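Re: [bimanual-users] Slotted fingers or silicone pads for cloth?
3 replies · 0 shares

Hello all,

I answer below the quoted part. I am sorry for the slow answer, the controller was under repair until January.

> We have two arms and we want to start with shirts and towels.
> At the moment we use the silicone pads from Zilholm. They hold
> well but they do not let go well, the cloth stays on the pad
> when the finger opens. Does somebody on the list use the
> slotted metal fingers for cloth? Is the grip strong enough
> when both arms pull? And do you change anything in the
> controller or only the fingers?

We had the same trouble with the pads, and so we moved to slotted fingers last year. I can tell you what we found with one striped shirt, which is our standard test piece. We like stripes for this work. When the cloth turns or slides inside the grip you notice it at once in the camera picture, and with a plain gray shirt we missed many slips.

First, the strength. We set the closing force to 3 N in the Gasia controller and let both arms take the same bunch of cloth, one from each side. With the pads this was our worst case, the arms did not agree who should release first.

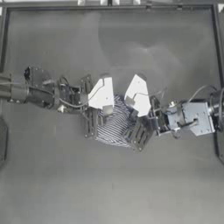 Both grippers on the same bunch of cloth, slotted fingers.

I made 250 grasps of this kind with the slotted fingers and counted a slip when the stripes moved against the metal. The slip count was higher than with silicone, I must be fair about this. But the release was much cleaner, and for folding the release is more important to us. A small slip can be corrected by the next motion. A shirt which travels back with the finger destroys the whole fold.

Second, the flat grasp. This one is more difficult than the bunch, because the finger has to come down low over the table and take only the layers you want. Our first height setting was too careful and the fingers closed on air. After we lowered it in small steps the result became good, also at the side flaps, where the cloth is looser and goes in another direction than the body of the shirt.
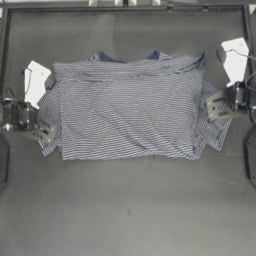
For the controller question: yes, you must change more than the fingers. The silicone forgives a wrong angle and the metal does not. We had to calibrate both wrists again, and we also made the opening motion slower in its first part. If you use the Gurkiseo driver, the parameter for this is in the release section of the config file and the default value is too fast for cloth. I can send our file, but please do not copy the heights, they are only correct for our table.

What I could not solve is the cables. They go in a loop over the wrist, and at some poses I worry that the loop will catch on the bracket. Forsberg sells a guide for this but I did not find if it fits a narrow wrist. If somebody has tried it, please write to the list.

I did not test towels yet. I expect that the slots are worse there, the loops of a thick towel may hang on the edges. You should maybe keep one set of pads until you know.

With kind regards from the lab

2,585 views · 3 replies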